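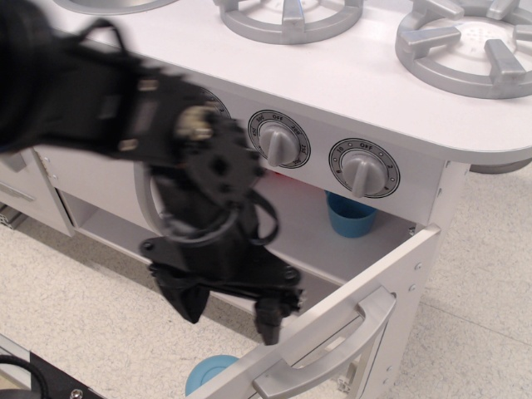 The Road to Odukoya

The meeting was called for four in the afternoon, but the district head of Odukoya arrived before noon and sat under the neem tree in front of the council office. He had brought two elders and a school exercise book. In the book were the names of the families who had left their farms since February.

Lawal Yusuf, the secretary of the council, came out to greet him.

"The chairman is still in Trandmont," he said. "The road is slow because of the checkpoints."

"We also came by that road," the old man said.

Lawal took the book inside and read it at his desk. There were 178 names. Some he knew from school. Beside each name somebody had written the number of cows taken, and beside a few names there was only a small cross.

At five the chairman came with the police commander, Somtochukwu Aliyu, a tall woman who did not sit until all the elders were sitting. The chairman spoke for a long time. He said that the government was not sleeping. He said that 50 more men would be posted to Odukoya and that the matter was receiving attention.
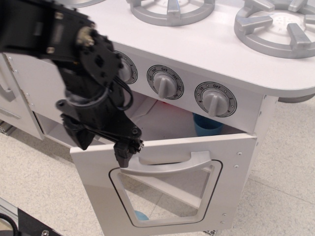
"When?" asked the district head.

The chairman looked at his papers. The fan turned above them and stopped, and then the generator started behind the wall.

"I have 2 vehicles," the commander said, before he could answer. "One of them has no tires. I can send the other tonight with nine men. I cannot promise you 50."

The chairman's face became hard, but the old man nodded at her slowly, as one nods to a trader who has finally named the price.

"Nine," he said. "We will cook for nine."

Lawal wrote it down in the minutes. He wrote the chairman's number first, because that was his duty, and under it he wrote the commander's number. Then he asked if the families could have their book back, and he carried it out to the car himself, holding it with both hands.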